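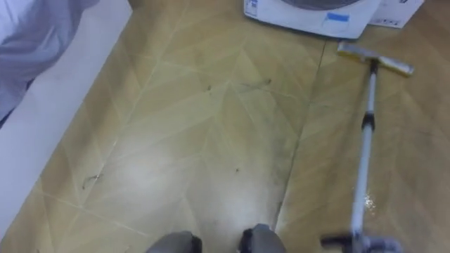 I want to make a case for the small town laundromat, and I know how that sounds. I own a washing machine. It's in my basement in Lamont, it works fine, and for the last couple of years I've been driving past it (well, walking past it, then driving) to go wash my clothes in a building with forty-year-old benches and a change machine that hates my dollar bills.

It started when our water heater quit in September and the part took forever to come. I hauled three bags over to the place on the edge of town, the one that used to be a shoe store, and I sat there grumbling for the first load. By the second load I'd read half a magazine about bass fishing. I do not fish. By the time I was folding I felt better than I had all week, and when the heater got fixed I just kind of kept going. Not every week! I still run the basement machine for socks and emergencies. But every other week or so, I load up the car.

So when the news went around that the Fosinville laundromat is closing, and that the town council there thinks this is no big deal because "most households have their own equipment now," I got more worked up than a person from the next town over probably should. I've been stewing on it since.

First of all, most isn't all. I grew up in an upstairs apartment with no hookups, and my mother did our wash on a schedule you could set a clock by. If the place on our corner had shut down she'd have been on a bus with a duffel bag and two kids. There are still people living like that in Fosinville. There are people living like that everywhere, and they tend not to show up at council meetings, partly because the meetings are held at suppertime and partly because they've got laundry to do. The nearest other laundromat is in Lusivdale, 28 miles away. That's 28 miles each way with wet-dog blankets and work pants and whatever the baby did. If you don't have a car it may as well be on the moon.

I've heard the answer to this, which is that there's a pickup service now. Orkik, it's called, and they come out as far as Lusivdale and might come farther. You put your stuff in a bag, somebody drives off with it, and it comes back folded in squares. I tried it once when my back was out. The folding was gorgeous, I'll give them that. It also cost me 47 dollars for what I'd have washed myself for a pocketful of quarters, and I spent the whole day wondering where my good sheets were. Fine for a treat. I can't picture my mother doing it, ever, and she's the person I keep thinking of in all this.

But I'd be fibbing if I said it was only about need, because I don't need it, and I'm still mad. What I like about the laundromat is that it's one of the last places where you're stuck with other people and nobody's selling you anything. The coffee shop wants you to buy a second coffee. The library is wonderful and I love it, but you're supposed to be quiet. The waiting room at the dentist, everybody's scared. At the laundromat you've got a solid half hour with nothing to do and no reason to rush, and the stranger next to you has exactly the same half hour.

And you talk! Or you don't, and that's fine too. I've learned how to get candle wax out of a tablecloth (freeze it, scrape it, then the iron and a paper bag). I've learned which of the school bus routes got changed and why everybody on the hill is furious. I heard all about a knee replacement, start to finish, with hand motions. A teenager once showed me how to fold a fitted sheet, after I'd spent my whole adult life rolling them up in a ball and shoving them to the back of the closet. I still can't do it right but I know what it's supposed to look like now.

My sister says I'm romanticizing. She says I like it because I get to leave, and that if I had to go every single week with small children hanging off me in August I'd be begging for a machine at home. And she's right, I think. I remember August. I remember the hot plastic chairs sticking to my legs and my mother's face when both of the big dryers were broken. There's nothing noble about hauling your underwear across town, and anyone who wants a washer of their own ought to be able to have one. I'm not trying to take anybody's washer away!

I just don't see why having them at home has to mean we lose the other thing. We all have kitchens and there are still restaurants. We all have TVs and people in Lusivdale drove themselves nuts raising money to keep the movie theater open, with a banner across Main Street and everything. Nobody's hung a banner for a laundromat that I know of. It's the wrong kind of place for banners, I guess. You can't put a plaque on it. It smells like dryer sheets and hot lint, and the people who use it most have the least time to go around with a petition.

There's a practical side too, even for the basement-washer crowd. Where do you think your king-size comforter goes? It goes to the big front loader or it goes nowhere, because I've tried it at home and the machine walked itself halfway to the furnace. Where does everybody go when the power's out on one side of town, or the pipes freeze? When my neighbor's basement flooded she did loads and loads over there, every towel she owned and some of mine. She'd lived in town most of her life and had never set foot in the place. She couldn't believe you could run six machines at once and be done before lunch. I felt a little smug, like I'd invented it.

What would I do about it? I'm no business person. I understand the owner in Fosinville wants to retire and the water bill is what finished things off, and I can't blame anybody for being tired. But towns give breaks on this and that all the time. They found the money for the new planters downtown (very pretty, no complaints, though somebody should water the end ones). A lower water rate for a place that washes clothes for half the rental units in town doesn't seem crazy to me. Or let the next person have the building cheap for a couple of years while they get the old machines replaced. Or at least hold one meeting about it at an hour when people can come, and put a notice up on the laundromat corkboard, next to the free kittens, where they'll see it.

I'm going over there next week with the comforter, even though it isn't really dirty. I'd like to get one more load in before they lock the door, and I want to ask the woman with the knee how she's planning to manage.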